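Plemeck Community Help
Clubs and Outings > Science and Tech

What should we ask (and look at) on a second visit to a robot arm demonstration?

Uyên Hứa
Posted August 10, 2020
Viewed 1858 times

I run a small tinkering club for grown-ups. We mend lamps, we build the odd weather station, one fellow is deep into model trains. I've just been to the open day at the Derkero workshop and I came home so excited that I talked at my partner all the way through dinner. Now they've said I can bring the whole club back for a longer session in December, and I want to make the most of it.

The part I want everyone to see is the scooping table. 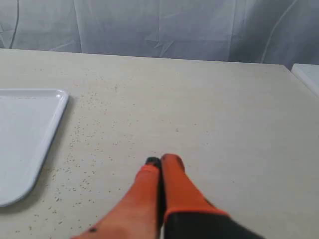
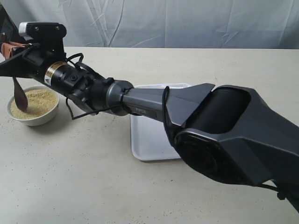 The task was to get a spoonful of grain out of a bowl and tip it into a tray. I know how that sounds! I've been scooping porridge oats since I was three. But I stood there for most of the afternoon and kept finding new things to wonder about. How deep does the spoon go in? How does the arm know it's got some? On some of the turns I watched, it came up with a lovely heaped spoon, and on others with barely a dusting, and the person at the desk seemed just as interested in the poor ones as the good ones. I loved that.

The trouble is that I was so busy watching that I asked hardly anything. I came away with a page of notes that says things like "wrist??" and "so quiet" and "ask re spoon". There was also a talk I only half heard, to do with the difference between the arm repeating a path somebody has set and the arm working out its own, and I'd like to be able to explain that to the others before we go instead of waving my hands.

So what I'm after:

What are good questions to ask the people running a table like this, if you're handy but have never worked with robots?

Is there anything we should be watching for that a newcomer would miss? I looked at the spoon nearly the whole time and I suspect that was a mistake.

Would it be rude to ask whether they could change something mid-demo, like moving the bowl a bit? I nearly did and then lost my nerve.

They take groups of up to 6 at each table and there'll be more of us than that, so we'll be swapping over. Ideas for the ones who are waiting would be great too.

I'm happy to read things beforehand, as long as they're in everyday words. A few of our members switch off the moment an equation turns up (I'm one of them on a bad day).

2 replies marked helpful

Allard
Member, 1083 posts

What a good outing. I helped run tables like that for several years, at a different place, and I can tell you that the people behind the desk are dying to be asked things. Most visitors say "wow" and "will it take my job" and move along. A club full of people who mend lamps is a treat.

Start with your third question, as it's the one I feel strongest about. Ask them to move the bowl! It isn't rude at all. It is the single most interesting thing you can ask for, and it also sorts out the business from the talk that you half heard. If the arm is replaying a fixed path, it goes to the spot where the bowl used to be. If it's using a camera to decide where to go, it should have a go at following the bowl to its new place, and you'll get to see how well it manages. Either result is worth the trip. Two things, though. Ask before it starts a run, and let them do the moving. There'll be a stop button within reach of whoever is running it and they won't want your hands in there, however careful you are.

They might say no. It may be that the setup has to stay the same all day so they can compare one run with another. Don't take it badly, just ask what they think would happen, and watch them argue with each other over it.

On what to watch: you're right that everybody stares at the spoon. Have a look at these instead.

The wrist. An arm can reach the bowl from all sorts of directions, and the wrist has to turn the spoon so it goes in edge first and comes out level. Try it at home in slow motion with your elbow held against your ribs and you'll notice how much your own wrist does in a scoop.

The cables. I know, I know. But cables have to bend every time the joints do, and there has to be enough slack for the furthest reach without a loop catching on something. Ask how they're routed and how often they get replaced. Your model train man will be in heaven.

The grip on the handle. A spoon wants to twist when you push the bowl end into something heavy. Two fingers pinching a round handle don't have much to stop that. Ask if it slips, and ask what the pads on the fingers are made of and whether they've tried others. I once lost a whole week to a ladle that kept rotating by a hair on each scoop until it was facing sideways.

The tabletop. Spilled grain is a kind of diary. I always look at where the bits have landed before I look at anything else, and then I ask which part of the movement they think is dropping them. Going in, lifting, carrying across, tipping — they each leave their own sort of mess.

The moment just before contact. Does it slow down? Does it go in at one speed? Ask whether the arm can feel the grain pushing back or whether it's relying on what it sees. That one question kept a group of mine going for half the session.

Some other questions that have always got good answers:

What's the hardest thing you've asked it to pick up?
What did it do badly last month that it does better now, and what did you change?
How do you decide that a scoop counts as a good one?
What happens when the bowl is nearly empty?
Would it cope with a different spoon?
Why grain?

That last one sounds cheeky, but loose stuff is a lovely problem. A block stays the shape of a block. A bowl of grain has a new surface after every scoop, so the arm never gets quite the same bowl twice.

For the explanation to your members, I use recipes. Following a set path is like a recipe that says "put your hand out this far and push down this much", which works perfectly as long as the kitchen never changes. The other sort is more like "find the flour and take a spoonful". The second one asks far more of the cook. Plenty of real setups are a mixture, so ask which bits are which.

Bùi
Member

Agree with most of Allard's list, so I'll stick to the people who are waiting, which didn't get covered.

We had the same problem when I took my evening class to a demonstration day. Half of them were at the table and half were standing in a corridor looking at their phones. Next time I brought a cheap kit in a shopping bag: a bowl, some dry rice, a baking tray, a wooden spoon and a pair of kitchen tongs. You hold the spoon with the tongs, never with your hand, and try to move rice from the bowl to the tray. It's hilarious and it's much harder than you'd think. The spoon rolls, you can't feel how deep you are, and the rice goes everywhere. Then they went in and watched the arm with completely different faces. People who'd been saying "is that all it does" were cheering it on.

If you want to make it meaner, have one person shut their eyes and another one give directions. "Left a bit, down, stop, no, the other left." You learn very fast how much has to be spelled out.

Bring a dustpan. Bring a sheet as well if the floor is carpet. I forgot both.

I'd also split your notes between you. One person watches where the bits fall, one watches the wrist, one just listens to the motors, and you compare over lunch. My lot came back with wildly different stories and we had a very good argument on the bus. Check about filming before anybody takes a phone out, some places are fine with it and some would rather you didn't.

One small thing I'd do differently from Allard: I wouldn't ask for changes in the first few minutes. Watch some plain runs first. It's easier to enjoy the bowl being moved once you've got a feel for what it does when it isn't.

railside_pete

Can't help with the questions but go early, the staff are fresher and so is the coffee. Also stand side on if they let you. From the front you mostly see elbow.

Uyên Hứa
Original poster

Oh these are brilliant, thank you all! I did the tongs thing in my kitchen last night and I'm still finding rice. I got one decent spoonful across and I was prouder of it than I should be.

Allard, I've written out your list for everyone, and the cables are already spoken for. I emailed the workshop and asked about moving the bowl. They said yes straight away and told me they'd been hoping somebody would want to, and could we please also bring a spoon or two of our own, nothing metal. So now the club is having a very serious discussion about spoons. I've got a stubby one from the back of the drawer with a burnt edge, and I reckon it's going to be a right pain to grip. I can't wait.

Bùi, good call on watching some plain runs first, I'll put that into the plan. Is a double bed sheet big enough, or do I need to borrow a tarp?

Bùi
Member

Tarp.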